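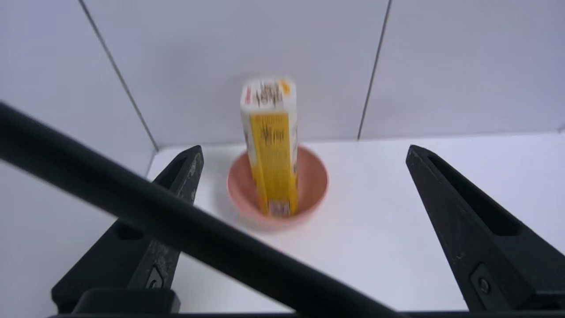 Bergþóra had packed at Brimwood for years before the arm came to Endham. Now she sat beside it and logged its misses. The yellow box stood upright in the pink bowl, between the two black fingers, and she waited with her pen.

"Sixty an hour," said Oluf. "You did 72."

"I talked as well."
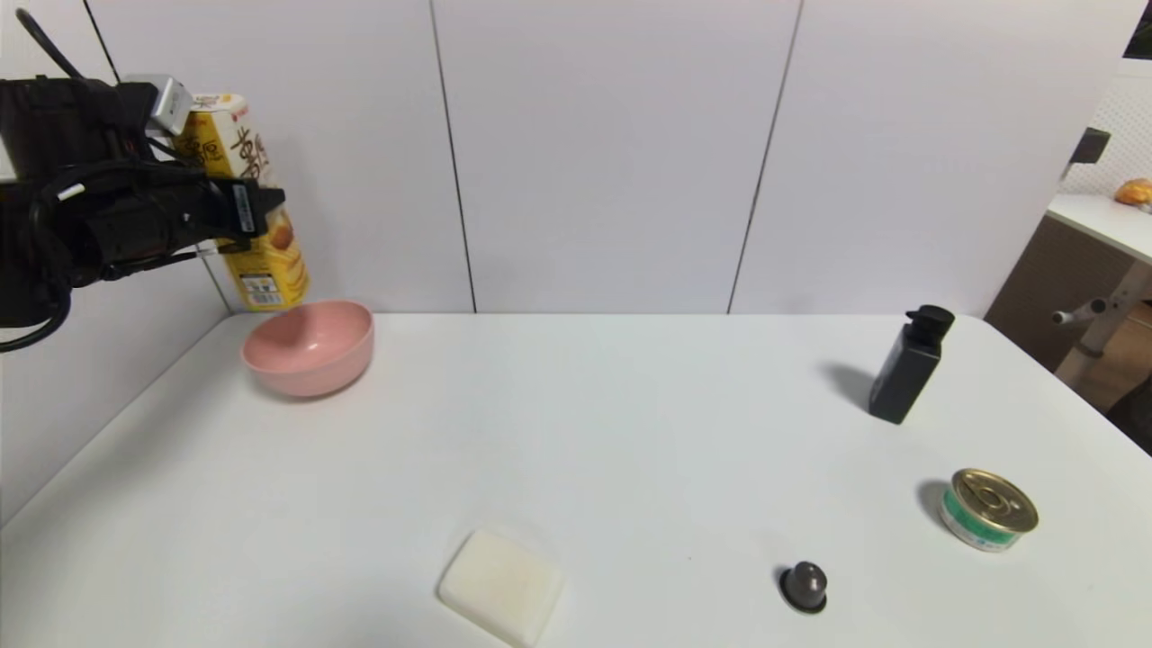 He asked if she would stay on past September. She said the chair was better and the pay was the same, but her hands got bored. Then she wrote down the time.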